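2024-05-02

Counter setup, planner side. Picking up from the March branch, rebased onto Skelis main this morning. Conflicts only in the collision config, took mine.

Problem as before: Runell node asks for a pregrasp over the flat wood piece, planner hands back a path that swings the forearm wide over everything on the right, then comes down late. Legal path, no contact, just ugly and slow. Replayed it 24 times with the same seed and got the same thing every time, so at least it's not the sampler being moody.

Checked in order:

- joint limits in the URDF vs what the controller reports. Match.
- padding on the fruit plate. Was set to the default, which is huge. Cut it down, path got shorter but still swings.
- camera extrinsics for the wrist. Calex file was from before the remount!! Reran calibration, new file is in the repo, old one renamed with _stale so I stop loading it.
- timestamp offset between wrist stream and joint states. 200 ms. Too much. See below.

Overhead first, then wrist:

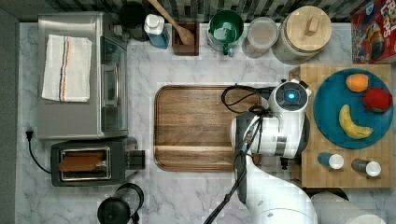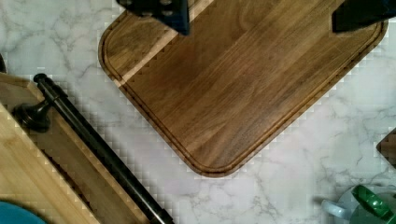
So the offset. Perception stamps the cloud when it publishes it and not when the image comes in, so while the arm moves the board gets projected a bit behind where it should be. Segmentation then splits it in two and the planner treats the second blob as an obstacle. Explains the swing, I think. Changed the stamp to image arrival, one line in the Ledesma bridge, plus a test that will probably need cleaning up.

After the change: three runs, all clean, one blob, short path. Didn't do more — ran out of time on the arm.

Other stuff, unsorted:

- mask on the wrist stream still bleeds into the gray veining when exposure jumps. Locking exposure helps. Tried a higher threshold too, lost the edge of the board completly, put it back.
- video encoder setting is too aggressive, blocks show up right along the wood edge where I want the clean line. Bump the bitrate before blaming the model again.
- both fingers show up in the wrist view all the time, so the self filter has to stay on. It was off in the launch file. Who knows since when. It's on now.
- two light/dark wood things next to each other get merged if the color weight is low. Left at 3 for now.
- replay tool crashes on frame 373 of the long bag, every time. Looks like an empty cloud message. Skip it for now, file a ticket.
- Skelis viewer draws the tool frame with y flipped. Only the drawing, the transform is fine. Lost half an hour to this, writing it down so you dont.

Next: same test with the arm starting from the left, then put the padding in the scene yaml so it isn't hardcoded. Need somebody to review the bridge change before it goes in main. Branch is stamp-fix, small diff.

Config for the clean runs is saved next to the bags. Don't overwrite it.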